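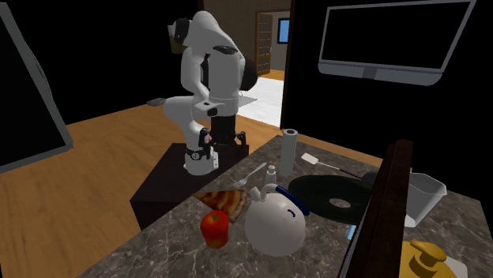 4. Towing ratings in used pickup listings

4.1 The listings

The listings used in this section were collected from Linora, a regional site for used cars and trucks. Collection ended on 25 May 2019. We kept a listing only if it was for a full-size pickup, gave an asking price and a mileage, and had a written description by the seller. Listings from dealers and from private owners were both kept, but they are treated separately wherever the difference matters. After duplicates were taken out, 2089 listings remained.

Duplicates were more of a problem than we expected. Dealers in Tresham often post the same truck again with a new title when it has not sold, and the price is sometimes changed at the same time. We matched these by vehicle number where the number was shown and by mileage, color and engine where it was not. When a truck appeared more than once, the earliest listing was used. This means the prices below are first asking prices, and they will be higher on the whole than what was paid. We have no sale prices. The site does not record them, and the two dealers we asked would not share theirs.

4.2 How the rating is stated

A pickup does not have a single towing rating. The figure depends on the engine, the cab, the bed length, the axle ratio and whether the truck left the factory with a towing package. Two trucks of the same model and year, parked side by side on the same lot, can differ by thousands of pounds. The manufacturer's printed guide lists each combination on its own line, often with footnotes that change the number again.

Sellers rarely go into this much detail. We sorted the descriptions into three groups. In the first, the seller gave a number and enough information to check it against the guide for that model year. In the second, the seller gave a number but left out at least one item needed to check it, most often the axle ratio. In the third, there was no number at all, only a phrase such as "tows great," "will pull anything" or "tow ready." Listings that did not mention towing were coded as a fourth group and serve as the baseline.

Coding was done by Leokadia Laskowska and Radomir Spahić, working apart from each other. They disagreed most often over the phrase "max tow." Some sellers use it as the name of an option package and some use it loosely to mean that the truck is strong. We settled on counting it as a package only when the listing also named other factory options. A few listings could have gone either way under this rule -- they were left in the third group.

4.3 Stated and checked ratings

Where a rating could be checked, private owners and dealers made different kinds of errors. Private owners tended to give the number for their own engine but the wrong cab or axle. Several had plainly copied a figure from a review of the model, and the review had been about a different version of the truck. Dealers more often gave the highest number available for the model in any form. The same sentence, with the same number, turned up on regular cab trucks and crew cab trucks at one dealer in Brennan, which suggests that the text was pasted in from a template.

Errors on the low side were less common. They were found mainly on older trucks, where the owner gave the weight of the trailer he or she had been pulling and not the rating. We did not correct these, but we did flag them. A seller who writes that the truck "pulls my 6 horse gooseneck fine" is telling the buyer something useful, even though it is not a rating and cannot be compared with one.

The presence of a hitch was a poor guide. Many trucks with a receiver hitch had no transmission cooler listed and no trailer brake controller. On a used truck the receiver may have been added later by any shop, and it carries a rating of its own that may be lower than the truck's. Only a small share of the listings with a hitch gave the class of the receiver. None of the private listings in Cillau did so.

4.4 Asking price

We compared asking prices within groups of trucks that matched on model year, engine size, cab and drive type, with mileage entered as a separate term. Groups with fewer than 10 listings were dropped from this part of the work. The cutoff was then raised to 20 as a check. The direction of the results did not change, though the intervals grew wider for diesel trucks, which are thin in the data to begin with.

Trucks with a stated number were priced above trucks in the baseline group. This held whether or not the number could be checked. Trucks described only with a general phrase were priced much the same as those that did not mention towing. In other words, sellers who put down a figure also asked for more money, and the accuracy of the figure did not seem to enter into it.

Part of this gap comes from equipment. Sellers who give a towing number are also more likely to list a locking differential, tow mirrors and a bed liner. When these items were added to the model, the gap became smaller but did not close. Condition is harder to deal with. The site has a condition field, but nearly every seller picks "good" or "excellent," and we found no way to make use of it. Photos might help here, though we did not code them.

4.5 Comments from sellers

Selvaraj Saha spoke by phone with a number of private sellers in June, after their trucks had been taken off the site. The calls were short and were not meant as a survey. Most of the sellers said that buyers had asked about towing before they asked about fuel use. Few buyers had asked about payload. This matters, for in many half-ton trucks the payload limit is reached before the towing limit, once passengers, cargo and the tongue weight of the trailer are counted together.

One owner in Cillau had looked up his axle ratio on the door sticker after a buyer asked for it, and found that the number in his listing was too high. He changed the listing and left the price where it was. Another had sold to the first caller and did not recall what she had written.

4.6 Limits

The listings come from one site and one region, where boats and stock trailers are common. Towing may count for less elsewhere. The guides we used were those printed for each model year, and a few makers changed the way they test during the period covered. Milovan Todorova and Gorazd Radulović are rechecking the older model years against dealer order sheets, where these can be found. Medium-duty trucks and chassis cabs were left out entirely, and the rating errors reported here should not be carried over to them.

Figure 4. White robot arm on a dark pedestal beside a marble countertop (computer rendering).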